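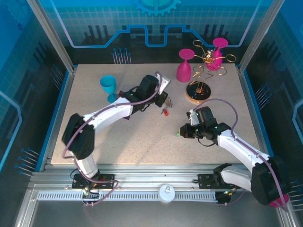 Members' visit to Nitent, 07/01/2026

Our winter visit took us to Nitent, where the robotics team opened its workshop for the afternoon. The tour began at a two-armed cell used for handling small household objects. Both arms work over one table, set out with wine glasses, a wrapper and a gold wire stand.

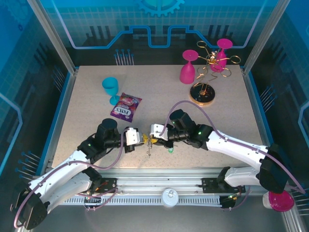
The staff explained that small metal items are harder work than glasses, as chains and wire shift when they are gripped. The team plans 400 runs at this cell before changing the objects. Visitors were asked to stay behind the line while the arms were on.

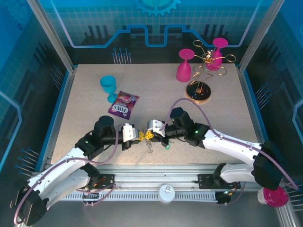 Can members see the cell again?
There will be a second visit in June, with 200 places shared between us and the Hustis group. Booking will be through the usual form.

The second half of the tour dealt with grippers and the views from the wrist cameras, which are used to line up the fingers with an object.
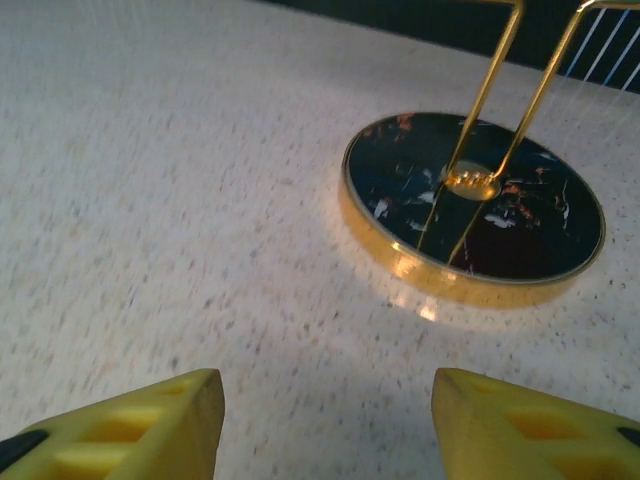

Tea followed in the Loureiro room, and three of the engineers stayed on to take questions. Parking is at the rear of the building, off Cekia Road.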